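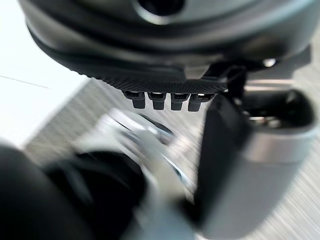
Equipment planning for small automation groups: what the arm costs after you buy the arm
Speaker notes, July 2022

Slide 1. Scope
Twenty minutes, questions at the end. I cover one purchase, the two-finger gripper cell at our Otadham site, and how the budget was built. Vendor was Sistel. Integration was quoted by Mfinanga and done in house. Prices on the slides are in dollars, before tax.

Slide 2. How the first budget was written
Three lines: arm, gripper, controller. Everything else went under "misc." Do not do this. Misc. ended up holding the wrist camera, cables, mounting plates, finger spares and shipping. Approval took until March because purchasing would not sign a misc. line that large.
Pause. Ask who in the room has a misc. line.

Slide 3. Wrist and gripper line items
Read across the table, do not read it aloud.
Wrist camera mount: 581.
Spare finger set: 668.
Cable set with strain relief: 808.
The cable set is the one people cut. Quote it with the arm, same order, same lead time. Ordered separately it shipped five weeks later and the cell sat idle.
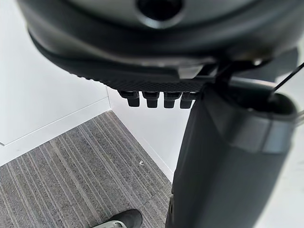
Slide 4. Floor space
The vendor drawing gives reach. It does not give the space a person needs to stand next to the arm and work on it. Plan for both. Measure to the baseboard, and measure again at the corners. Check what the floor is before ordering a base. Carpet changes the choice between a rolling base and a fixed one, and a fixed base on carpet needs a plate under it. We had the plate priced by Cledwood and it was a separate delivery.
If short on time, skip to slide 6.

Slide 5. Fingers are a consumable
Budget them per year. Put them on the operating budget and leave the capital request alone. Items to list:
- finger bodies, in pairs
- screws and pins, by the bag
- pads, if your parts need them
We allow up to 100 hours of contact work on a pair before inspection. That is our own rule, Sistel does not publish one. Groups doing only free-space motion can stretch it. 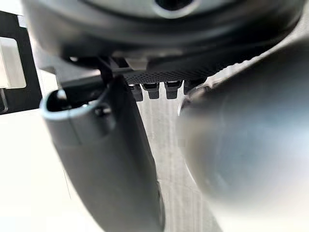

Replacement time also belongs in the plan. A finger swap is short. Recalibrating the wrist camera afterward is longer, and it needs the person who knows the procedure. Put that person's hours in the sheet.

Slide 6. Lighting and surroundings
Bright surfaces wash out a wrist camera. White walls and white cabinets are normal in an office build-out and they were there before the robot. Options, cheapest first: move the cell, turn off a bank of lights, fit shades, repaint. Only the last two need money. Walk the room with the camera running before you sign the space request.

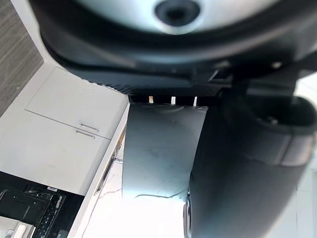 Wrist camera view at the cabinet. Note the overexposed floor.

Slide 7. Sheet to take away
One row per item, columns for price, lead time, budget code and owner. Lead time is the column that gets left blank. Fill it from the written quote. Phone estimates do not count.
Second tab is year two: fingers, cables, service visit, recalibration hours.
Copies are at the end of the table. Questions.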